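Notebook, May, Nekemdale flat, bathroom fit-out

Started late, after nine, with the kettle on twice before anyone opened a box. Kamlesh wants the bathroom finished to the point where you could stay the night in it and not miss anything, and I've got the towels and the bits round the basin. Chrysoula has the kitchen (lucky her, she gets drawers!).

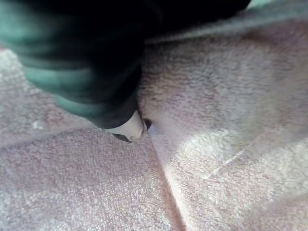

Towels first. We've been arguing about folds for ages, Evdokia likes thirds and then half, I like half and half again, and we both end up redoing each other's. With terry this dense there's a lot of bulk wherever several folds meet, and you can press a dimple into that spot without it getting any flatter. The pale pink is nice but it shows every speck of lint, so I'm putting a lint roller on the list. Thirds wins, for now. I'm writing it down so that I can't change my mind by lunch.

I timed the fold too, mostly out of nosiness. 50 seconds when I'm being fussy, and I was being fussy. The spare ones came from Sarantis and weigh over 700 grams each, lovely to dry yourself with and a pain to get on a shelf. Jhosep says buy thinner ones. Jhosep can dry himself with a tea towel.

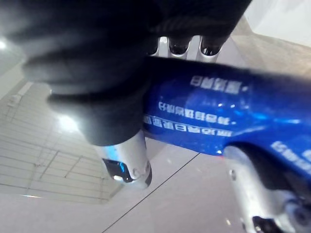

Second thing is the list of what's still missing, which I keep carrying about in my head and losing:

bath mat, the grey one, 60 wide
second hook for the back of the door
a bin with a lid (Prirance has one, check the height)
lint roller
hand soap refill

Zoi asked whether we're labelling the shelves. I said no, it's a bathroom. She's going to label them, I can tell, so if labels appear please leave them until she's had her fun. 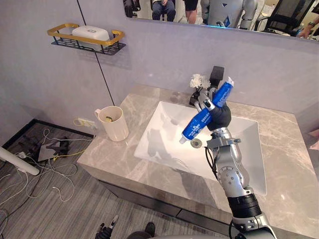

Still not settled: where the toothpaste lives. I'd keep it by the mug on the left of the basin, as that's where my hand goes half asleep, but Evdokia thinks the marble should stay as clear as we can get it. She has a point about wiping down. The wire shelf has the soap dish on it already and I don't want that turning into a jumble. Try it in the mug for a week and see who grumbles.

Ordered a tray from Gresura as a fallback, 185 mm long, can go back if it looks silly.

Next: measure for the mat again (I don't trust my 60), ask Kamlesh about the hook, refold the whole towel pile in thirds. Kettle needs descaling as well.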